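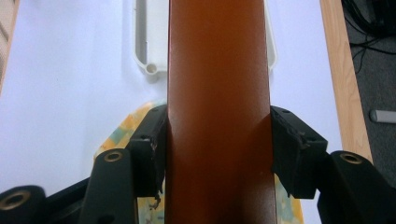
Reddish-brown bar between two black finger pads, Skolham open day.

A Day Out at the Brickworks

August 11, 2023

My sister-in-law collects open days the way other people collect fridge magnets, and this year she had put us down for the Skolham brick and tile works. I had no strong feelings about bricks. I live inside a good many of them and we have never quarrelled.

Skolham is at the end of a bus route that seems to have been drawn by somebody trying to avoid it. We got there with 40 other people, most of whom had brought proper boots. I had brought canvas shoes, and by the clay pit I had brought a fair part of the clay pit with me as well.

Our guide was Kartini Purba, who has worked there since leaving school and could make herself heard over a lorry. She started us at the pit, a large orange hole with a puddle in the bottom. The clay is dug in summer and left in a heap over the winter to think about what it has done. By March it is soft enough to use. A man in a very clean waxed jacket asked whether it could be hurried along. It could not, she said, and then she looked at his jacket for a while.

Next came the mixing shed, where I learned that you can stand next to a pug mill and understand nothing for ten minutes. Clay goes in at the top, comes out at the side in a long wet sausage and is cut up with wires. The children loved it. One of them asked if the machine had ever eaten anyone and was plainly let down by the answer.

The drying rooms were my favourite, mainly for the warmth. Everything sits on racks for days before it goes near the kiln, and you walk between the racks with your elbows in, trying not to be the visitor they tell stories about. The smell is of cellars and flowerpots, and I would happily have stayed.

We did not get to see inside the kiln, because it was lit. We saw the outside of it, a big brick thing for making bricks, and I spent the walk to the tea tent wondering where they got the first ones. Kartini had clearly been asked before. 'Kwok's, over the hill,' she said. 'They went bust.'

The tea tent was run by the Vurkelance Silver Band, between numbers. Tea was good, scones were gone. There was a stall selling seconds, and here my sister-in-law lost her head and bought three ridge tiles for a shed that has a felt roof. They went home on the bus on our laps – two on mine, you will notice – and the driver asked if we wanted tickets for them.

If you go next year, the tour takes some 2 hours, and the car park at the Lullby end is the flatter of the two. Take boots. The toilets are behind the office, past the dog, who is friendly but likes to be introduced. I have since found myself looking at the front of my own house and tutting at the pointing, and the canvas shoes are still orange.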